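How to prepare empty plastic jars for storage or reuse

Guidance from the Talholm Household Reuse Service
Last reviewed: Apr 19, 2018

Plastic jars supplied with dry foods, creams and craft materials may be used again for small household items. This page sets out how a jar should be emptied, washed, dried and put away. It does not cover glass jars or containers that have held garden chemicals, which must be taken to the Illa Road site.

What you will need
A washing-up bowl
Washing-up liquid
A soft bottle brush
Two clean tea towels
Labels and a pencil

Step 1. Empty the jar
Remove the lid and any paper seal. Tap out dry contents over a bin and wipe away creams with kitchen paper before the jar goes near the sink.

Step 2. Soak and wash
Fill the bowl with warm water and leave the jar in it for 30 minutes. Boiling water should not be used, as thin plastic may lose its shape. Work the brush around the inside, paying attention to the base and to the underside of the shoulder. Ridges on the outside hold residue and should be brushed separately.

Step 3. Rinse and dry
Rinse twice in cold water. Stand the jar upside down on a folded tea towel overnight, then turn it upright and leave it open for a further hour.

Step 4. Inspect
Look down through the mouth in good light. Frosted plastic is cloudy by nature, and a marked jar is easier to judge from above than through its side. Run a finger along the rim – it should feel smooth all the way round.
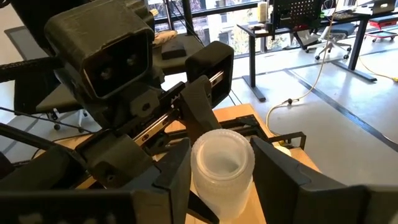
An empty frosted jar, upright and open, with its ridged outer edge.

Jars with splits or a lasting smell should be recycled. Sound jars may be labelled and stored with their lids off, the lids being kept together in a bag.

Residents who wish to donate jars may bring them to the Maurya Street counter. Nearly 348 were accepted there last July. Enquiries about larger quantities should be addressed to Thijs Jansen at the same counter.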